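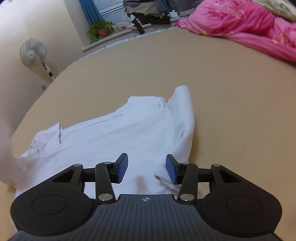

Where the Fold Begins

A planner for cloth has to answer one question before all others: which edge? At Lamard, a small software company that writes control and planning tools for two-finger grippers, this question has kept two engineers busy for most of the year.

Morenike Babalola leads the perception side. Her module, called Rundar, receives the wrist camera image and returns a list of candidate grasp points with a score for each. A box has corners which stay where they are. A shirt on a bed can show a straight hem, a pointed flap and a tall fold of cloth in the same view, and the software must decide which of them is a real border of the garment and which is only a wrinkle that looks like one.

"In the first version, we trusted brightness too much," Babalola told me. "White cloth has soft shadows. The program saw an edge in every shadow, and it was very sure of itself."

She showed me the log from that version. Out of 321 recorded grasps, the old scoring put its first choice on a true edge in roughly half. The new scoring does not look at one image alone. It follows each candidate over a short series of images while the gripper comes closer, and it removes those that move in a way a border could not move.

The wide lens makes this work harder. Straight lines become curves near the sides of the picture, so a window sill or the far side of a mattress can bend like a fold. Rundar corrects the distortion only in the region between the fingers, which saves computing time and, in Babalola's opinion, also saves arguments.

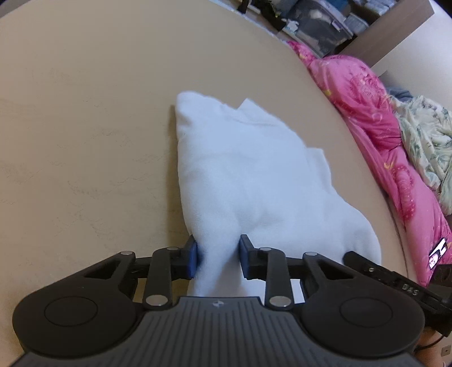
Kayode Abubakar writes the part that takes over after contact. His controller, Akinola, does not know what a towel is. It knows finger width, motor current and a small piece of the image between the pads, and from these it must say if it holds one layer, several layers or nothing. A white fleece towel pinched at its near edge is a difficult case for him, as the fabric between the two blue pads is thin and twisted, and a twist can give the same finger width as two flat layers. He now gives the image more weight when the width is in this uncertain range.

The two modules still disagree sometimes. When this happens, the planner stops and writes both opinions to a file, and Abubakar reads these files in the morning with his tea. There were 72 of them in June. He would like to publish them together with the next release.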